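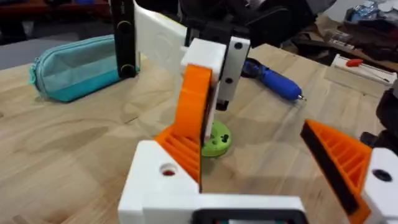 Wrist camera view across the bench, fingers open.

Two-Arm Bench Cells: Buying and Budgeting FAQ

These questions come from labs and small shops planning their first bench with two arms and printed grippers. Answers reflect the Plivden configuration as we supply it. Prices are on the quote sheet and are not repeated on this page.

What is included in the base package?
Two arms, two grippers, two wrist cameras, one fixed camera with a stand, table clamps, power supplies and a cable kit. The table, the computer and the monitor are not included. Most buyers already own all three.

Can I buy one arm now and add the second later?
Yes. The second arm ships as its own kit with clamps, gripper and camera. Order the two-arm cable kit at the start. The single-arm kit uses shorter leads, and they will not reach once the first arm is moved off center to make room.

What kind of table do I need?
A solid wood top is the usual choice. The clamps need a clear front edge and a flat underside behind it. Tables with a drawer or a steel apron under the front edge will need a mounting plate, quoted separately. Avoid glass tops and folding tables. Plan for both arms to meet near the middle, and leave surface beyond that point for the parts being handled.

Do both arms have to be mounted on the same table?
For handover work, yes. If the arms sit on two surfaces, any bump to one of them changes the distance between the bases and calibration has to be repeated.

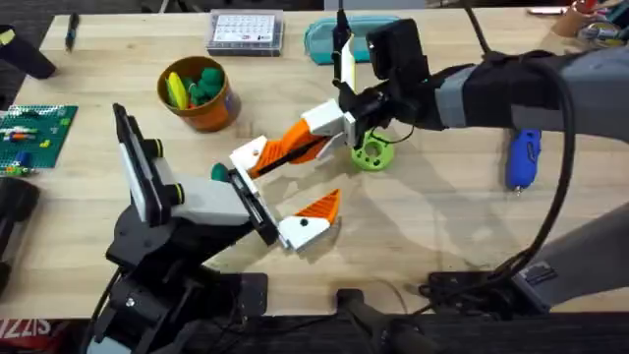

Allow bench space for task objects as well. Pens, cups, pouches and small boxes take up more of the table than most floor plans show, and every object inside the reach of an arm is something the arm can hit. Storage for objects not in use should be on a separate shelf. A shelf is cheap and is left off nearly every budget we review.

Why are the fingers printed and not molded?
Cost and lead time. Ribbed fingers bend around a part when they close on it, and a printed one can be replaced the same day if you have a printer. Molded fingers make sense at larger volumes. Below 100 pairs a year we do not quote them.

How many spare fingers should I budget for?
Our planning figure is 32 fingers per cell for the first year, with one pack of grip pads for every 2 pairs. Pads wear before fingers do. If your tasks involve sharp edges or heavy parts, order a second pack of pads with the cell – they ship free with the arms and at the normal rate afterward.

Should I buy a printer for this?
If you run one cell, probably not. Trullia prints fingers and housings from our files and ships in small lots. With three or more cells, an in-house printer usually pays for itself, provided someone has time to run it. Count that time as labor in the budget. 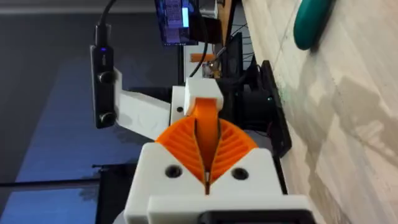
Fingertips of both grippers at close range, seen from the wrist.

Do I need a camera on each wrist?
For work where the grippers come close together, we recommend it. A fixed camera loses sight of the contact point when one arm crosses in front of the other. For simple pick and place with a single arm, the fixed camera is often enough and the wrist camera can be deferred.

What about cables?
Budget for a spare of every cable that crosses a moving joint. Leave slack at the wrist and secure the cable again at the next link. The Trollix sleeve is optional and fits the upper arm only.

How long does setup take?
Allow two working days: one for mounting and wiring, one for calibration and test moves. Remote support is included for the first 336 hours after power-on, counted continuously. Schedule power-on for when your staff will be present – the clock does not pause.

Is on-site installation available?
Through Wróbel, quoted by distance. Installation slots for June and July fill early.

Which costs are missed most often?
Bench lighting, the shelf mentioned above, spare pads, a second power circuit, and staff hours for resetting objects between runs. The last is normally the largest of these and recurs every month the cell is in use.

How long is a quote valid?
Until the end of the month after issue. Revised quantities need a new quote number.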